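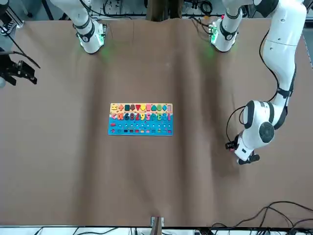
Wooden board with shape pieces, laid flat on brown paper or cloth.

Ticket 361
Opened: 26 March 2024
Submitted by: Nestcombe web orders
Product: Salley shipping rates add-on
Status: Open (closed twice by support, reopened twice by us)
Priority: Normal. We asked for High.

Problem as reported
Since the last update the cart is quoting too much for shipping on flat wooden items. The test order is one puzzle board to our usual test address. Thaweesak, our carrier, shows $52 for the two-week bulk crate when we type the order into their own rate page by hand. Our cart shows $62 for the same crate, same address, same service. The single parcel rate is off too, but by cents, so we are using the crate to test because the gap is easier to see.

We have not changed any prices, boxes or zones since October. Please do not ask us to check whether we changed prices, boxes or zones.

Reply from support
Thank you for contacting Salley. Please clear your browser cache, log out, log back in and confirm that your prices, boxes and zones are up to date.

Our reply
Cleared the cache on two computers and a phone. Still $62. We are not sure how a cache on our desk could change a number that customers see on theirs, but it's done.

Reply from support
The carrier may have added a fuel charge. We recommend contacting the carrier. Closing this ticket.

Reopened
We contacted Thaweesak. They say their fuel charge is already inside the $52, and they sent us the rate sheet, now attached. They also say the request they get from our store has a crate in it that is taller than the one we ship. So the wrong figure leaves our side before the carrier ever sees it. That sounds right to us, although we notice that each company we write to finds the fault in a different company.

Reply from support
It could be your host. Some hosts block rate lookups and the add-on then uses a fallback price.

Our reply
Asked Arnano, who host the store. Their log shows the lookups going out and coming back with no errors. Fallback pricing is switched off in our settings and was never on. Screenshot attached. Can somebody please look at the crate height?

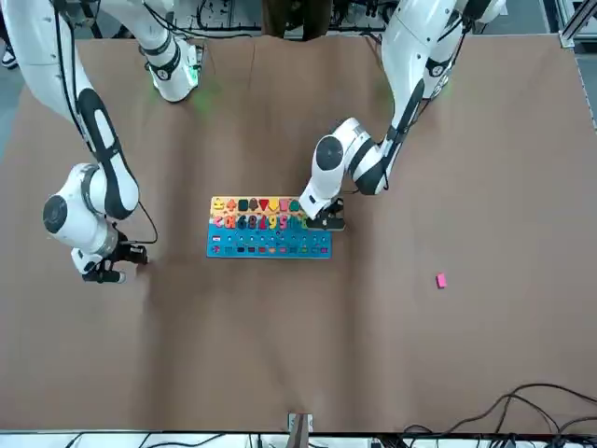

The height we have saved for that crate is the outside height, lid on. If the add-on is adding padding on top of it, as the release notes half suggest ("improved handling of protective space"), it would be padding something that is already packed. We can't find a setting to turn this off. The help page has a heading for it with no text under it.

Reply from support
We have applied a fix to your account. Please test again.

Our reply
Tested again. The cart now says $81.

Whatever was applied, it went the wrong way. We have turned off crate shipping in the store until this is sorted out, so customers can't be charged that amount. Please undo the fix, or tell us what it was so we can undo it.

Reply from support
The fix has been rolled back. Our team believes the padding value was being applied once per item and again per box. A patch is planned for the next release. As a workaround, please reduce your saved crate height by the padding amount.

Our reply
Back to $62 after the rollback, so at least that part was true.

We tried the workaround on a copy of the crate and left the original alone. With the lower height the cart gives $52, matching Thaweesak. With an order of two different boards in the same crate it goes high again. That fits the once per item idea, and it also means the workaround only works for people who buy one thing. We would not call that a workaround.

Questions we would like answered before anyone closes this:
Which release will have the patch?
Will it reset our saved heights, or do we have to change them all back by hand?
Were other stores overcharged in the same way, and have they been told?

Reply from support
The patch will be in an upcoming release. Can this ticket be closed?

Our reply
No. Crate shipping is still off. We will test the patch with one board and with two, and answer then.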